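In Praise of the Box

By Floarea Buzatu

I keep the boxes. Phone boxes, above all, but also the ones from earbuds, watches and one very heavy electric razor. My friend Erhan thinks this is a sickness, and he has said so in front of guests. I think he's missing one of the great small pleasures of owning things!

Pick up a phone box sometime, a good one, and pay attention to how it behaves. The lid doesn't pop off. It slides, slowly, with that little sigh of air, and you find yourself waiting for it. Somebody worked on that. Somebody sat in a room with a pile of lids and decided this one was a hair too tight and that one fell too fast, and all of it for a moment most buyers get through once, half distracted, looking for the charger.

And then the outside. I love a black box with almost nothing on it, a few circles and a name in small letters. It sits on a wooden table like it belongs there - which is more than I can say for most of what ends up on mine. Cables, plugs, a power strip, all the stuff that keeps the phone alive and never gets a nice box of its own.
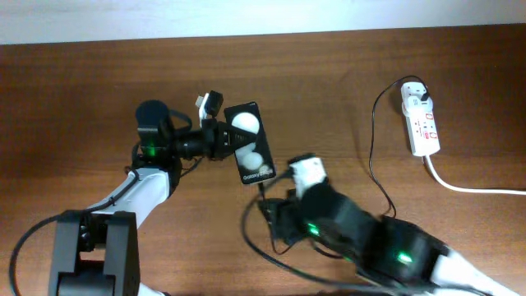
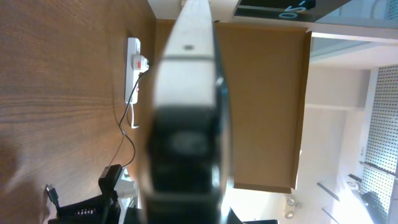 The phone box in the first, a power strip and its cables in the second.

I'd like to see a designer take on the power strip with the same love. Why does the thing we use every single day look like an afterthought, when the carton we open once gets the glossy finish? Khang Giáp, who shares my weakness, keeps his spare cables coiled inside old phone boxes, two to a box, with the name of the gadget penciled under the lid. I copied him in April and I haven't untangled anything in a drawer since.

Yes, there's the waste argument, and I take it seriously. A rigid box is a lot of cardboard for one slim phone. But the best answer I know is to use it again, and these things are built for it. Mine hold stamps, sewing needles, foreign coins, the spare keys. Three of them hold letters. A flimsy mailer would have gone out with the recycling the same evening.

Erhan asked me for a box last week, by the way. He needed something sturdy for his fishing flies. I gave him a good one.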